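Nassar House -- Summer Walk-Through Checklist, With Comments
Ground floor, upstairs and yard
Walked by: Najwa Sayegh and Wissam Twal
Comments typed up by: Najwa
Month: July

A few words before the list. Those of you who rent the craft rooms or the big kitchen will have seen this sheet taped inside the pantry door, usually with my handwriting going up the margin. Wissam suggested I type the comments out in full this time so people can read them without tilting their heads, and I got carried away, as I do. OK means we looked and were happy. FIX means it needs doing before the August rentals start. WATCH means we will look again next month and would love it if you kept an eye on it too.

Front entrance and hall

1. Door opens fully and closes by itself -- OK
The closer was slamming all spring, and Jad Chidiac came by with a screwdriver and a great deal of patience. It now shuts like a door in a nice hotel. Please don't prop it with the umbrella stand, however hot it gets.

2. Mat lies flat, no curled corners -- FIX
The corner nearest the coat hooks has curled again. I pressed it under the dictionaries for a whole weekend and it sprang right back up. We are replacing it with a heavier one with a rubber edge, and until then the old mat is rolled up in the closet, so do wipe your feet on the step.

3. Hall light and switch -- OK
Both bulbs working, switch plate tight.

4. Exit route clear from front to back -- FIX
Folding chairs. I love that the quilting circle has grown so much, I really do, and I also had to turn sideways to get to the back door. The chairs go on the rack in the side closet after every session, please, even when you know somebody is coming in an hour later.

Kitchen

5. Extinguisher on its bracket, gauge in the green, pin in place -- OK
Wissam lifted it down and checked the hose for cracks and the tag for the service date, and it is good through the winter. It hangs beside the door so that you can reach it on your way out. Somebody had hung an apron over it, a lovely apron, which is now on the hook by the sink.

6. Stove knobs, burners and hood filter -- FIX
Knobs are all on and all turn properly. The hood filter, oh dear. It came out sticky and brown, and I soaked it in hot water with dish soap and a scoop of baking soda and then did it all over again. It needs to come out every month, and I have put a chart on the side of the fridge so we can take turns.

7. Fridge temperature -- WATCH
It read a touch warm at 9 in the morning and was fine by lunch. Mylene Dela Peña thinks the door was left ajar overnight, and she is probably right, though the seal along the bottom does look tired to me. Give the door a little push with your hip when you leave.

8. Counters and other work surfaces clean, smooth and free of chips -- OK
I go over these with my fingertips as well as my eyes, a habit from my mother, who could find a crumb in the dark. What we want is a plain, smooth surface with no nicks for food to settle in. Vinegar is fine for a quick wipe, but please keep the scouring powder for the sink. If you do find a chip, put a piece of tape over it, write your initials on the tape and let one of us know the same day.
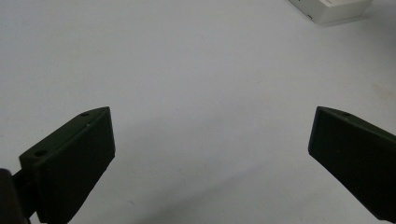

9. Knives stored in the block or the guard -- OK
Every one in its place, and sharp, too, thanks to Jad.

10. Outlets near the sink trip and reset when tested -- OK
Pressed the test button, pressed the reset button, plugged the kettle in, had tea. If an outlet won't reset for you, leave it alone and call Wissam, whatever the hour.

Stairs and upstairs rooms

11. Handrail firm for its whole length -- WATCH
There is a small wobble at the third bracket from the top. Wissam tightened the screws and it held, but he says the plug in the wall is getting loose and may want a longer one. You can use the rail as usual. Tell us if you feel it move.

12. Stair treads, edges and carpet -- OK
No loose tacks. I vacuumed as I went, which was not strictly part of the inspection.

13. Smoke alarms sound when tested -- FIX
We have 3 upstairs, and 2 of them gave a good loud shout. The one in the sewing room managed a kind of cough. A new battery made no difference, and the date on the back told us it was past its working life anyway, so a replacement is on order. The sewing room is closed for overnight use until it is up.

14. Windows open and stay open -- OK
The back one still needs a firm hand. Lift from the middle, and hold on to the cat if she is visiting.

Yard and shed

15. Path even, no loose pavers -- FIX
The paver by the rain barrel rocks when you step on the left side. Zaid Ghanem has offered to lift it and pack sand underneath, and I have offered him lunch.

16. Shed locked, paints and solvents on the metal shelf -- OK
Lids tight, labels facing out. There was one jar without a label, so it has gone into the box for the hazardous waste drop-off.

17. Hose coiled, outdoor tap not dripping -- WATCH
One drip every so often. New washer if it gets worse.

To be done before August: mat, chairs, hood filter, sewing room alarm, paver. Wissam has the key to the tool cupboard and I have the receipts envelope. If you have noticed something we walked right past, write it on the pad by the phone with your name next to it, and I will come and find you.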